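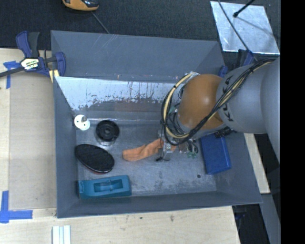

What wears out first in a steel picking bin, the walls or the floor?
The walls, and mainly the strip of wall just above the floor, where items slide down, stop and get dragged sideways on their way out.

The finding comes from a wear survey issued on 16th March by Ostermann, which makes and repairs gray metal bins for parts rooms, returns counters and mixed-goods sorting. The survey covered 69 bins at two sites, one run by Trasora and one by Gimico. All of the bins were of the same general pattern: rectangular, open at the top, with tall walls that slope outward. All had been in daily use before the inspection.

Henrike Harms, who led the inspection, divided each bin into zones and scored each zone for coating loss, scratch depth and dents. The upper walls scored low at both sites. Scratches there were shallow and mostly vertical, and the coating was still in place. The floors had a higher scratch count, but the scratches were short, crossed in all directions and seldom went deep.

The lower walls were different. On the worst bins the coating was gone along most of one long side, leaving a bright strip with a ragged lower edge. Harms attributes this to the slope. A sloped wall lets goods slide toward the middle of the floor, where they are easier to reach, but it also sends hard items down the same path many times a shift.

"The slope does its job," Harms said. "You pay for it at the bottom of the wall. A vertical wall would wear less and the contents would sit in the corners."

The type of contents had a measurable effect. The Trasora site handles single items from returned parcels, so a bin may hold clothing, small household fittings and plastic goods at the same time. The Gimico site handles mainly small metal parts. Lower wall wear at Gimico was deeper, as expected. At Trasora it was shallower but spread over a wider area, and the inspectors found fibers caught on rough spots in 8 bins.

Snagging matters more than appearance, according to Raghavendra Devadiga, floor supervisor at the Trasora site. Knitted goods such as socks and hats are the first to catch. A pulled thread can move an item out of the resale grade, and the damage is often found only at packing. Devadiga said his crew now runs a cotton glove along the lower wall at the start of each shift. If the glove catches, the bin is tagged and taken out of use until the spot is filed down.

Soft goods cause a second problem that has nothing to do with wear. A crumpled item has no fixed shape and can cover a smaller hard item completely. Trasora used to fill its bins to half depth. It now puts in a single layer, spread so that the floor shows between items. Devadiga said the change lowered the number of items put in the bin per load but cut the time spent searching, and that he has no plan to go back.

The survey also looked at cleaning. Both sites had used an abrasive pad on stubborn marks, and the pad left cloudy patches on the floor of the bin. These patches are harmless to the goods. They do make light-colored items harder to tell from the background under strong overhead lamps, particularly small white plastic ones. Ostermann advises a damp cloth and a mild detergent, with a plastic scraper for tape residue. Solvent cleaners should be kept off coated walls.

Dents were less common than the inspectors had predicted. Most were on the rim, caused by stacking or by carts. Floor dents were found in 3 bins, all of them at Gimico, and none was deep enough to hold a part in place.

Two repair methods were compared. The first is to sand the lower wall and recoat it. The second is to fit a replaceable liner strip, made by Tondus, which covers the lower wall and bends over onto the floor. Recoating costs less per bin, but the bin is out of service while the coating cures. The strip is clipped in place during a shift change.

Iddrisu Akolgo, who tested the strip at Gimico, reported that it held up well against metal parts but raised a small lip where it meets the floor. Flat washers and shims came to rest against the lip and had to be pried up. Tondus has since supplied a version with a thinner edge. Akolgo said the newer version had not been in use long enough to judge.

Pascal Nolte of Ostermann said the company does not recommend either method for every bin. For mixed goods with a large share of clothing, it suggests recoating, which leaves no edge for fabric to catch on. For metal parts it suggests the strip. Bins with wear on one long side only can be turned end for end at the station, which moves the load to the opposite wall and puts off the repair.

Nolte also asked users to record the orientation of each bin. At both sites the bins had been lifted out for cleaning and put back either way around, so it was not possible to say which wall had faced the loading side. A paint mark on the outside of the rim is enough.

The inspection sheet used in the survey will be available to Ostermann customers in April. It fits on one page and asks for a score for each wall, the floor and the rim, plus a yes or no entry for the glove check. Chaminda Rathnayake, who drew up the sheet, said filling it out should not require emptying more than one bin at a time. A second round of inspections at the same two sites is planned, using the same bins where they are still in service. Bins that have been recoated or lined in the meantime will be listed separately.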